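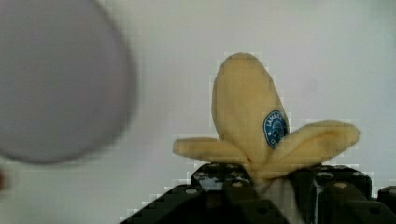

554 words

Sep 21, 2025
Dye shed notebook, yellows again

Picking up where the last page left off, which was me scrubbing the big pot and swearing at it. The Nouri skeins came out of the onion skin bath way too orange last time. Pretty, sure, but Jutidance wants a pale yellow for the blanket borders, and what I had was closer to pumpkin soup. I want the yellow of a banana that's ready to eat, the soft buttery kind with a little ochre at the edges, and I want it on wool that still feels like wool when I'm done with it!

So today was goldenrod. I cut it along the ditch behind the Lillesside lot early on, before the bees got serious, and filled the feed sack with just the flower heads. Last year I threw in leaves and stems too and got a flat khaki (see the page with the coffee ring on it, the swatch is still taped there). Flowers only from now on, please, everybody. It takes forever to strip them but the difference is huge.

Simmered the flowers for an hour, strained through the old pillowcase, let the liquid cool with the lid off. Smelled like wet hay and honey. The pillowcase has a hole near the seam so there were bits in the bath and I had to strain it again through a dish towel. New pillowcase needed.

Wool was already mordanted with alum, 65 grams dissolved in hot water first and then stirred into the big pot. I put the skeins in damp, brought everything up very slowly, and pulled them at three different times to see what happens:

Skein A, 25 minutes. Lovely. Pale, clean, a tiny bit green if you hold it by the window.
Skein B, one hour. Stronger, a proper school bus kind of thing. I like it but it's not what they asked for.
Skein C, left in overnight on an earlier batch and I'm only writing it up now, sorry. Mustard. Very nice mustard, and I'm keeping it for myself for a hat.

A is the one. I dipped half of it in the chalk water for a minute to warm it up and it lost the green right away, so that's going in the recipe. The dipped half dried a touch stiffer than the other half. I gave it a second rinse with a splash of vinegar and then panicked that the vinegar would undo the color, and it did pull it back a little. Plain water only next time, and lots of it.

The Watach burner is acting up again. The flame drops by itself when the tank gets low and I don't notice until the bath has gone lukewarm. If you're using it, check it every time you walk past. I moved the thermometer clip to the left handle because the right one wobbles.

Window test: cards for A and B are taped up on the south side, half covered in foil. They stay there until November and PLEASE don't peel the foil back to peek, I know it's tempting, I do it too.

Still to sort out: the Lillesside fleece is greasier than the Nouri yarn and I don't think one scour is enough. Tried a handful in the leftover bath and the color went on in patches, darker at the tips. It looked kind of great on the darker locks, so maybe there's a felted something in it.

Exhaust bath is in jars 1 and 2 on the low shelf, lids loose. Try it on the linen scraps before it goes funky. And I need to cut more goldenrod this week, the patch by the gate is already going fluffy.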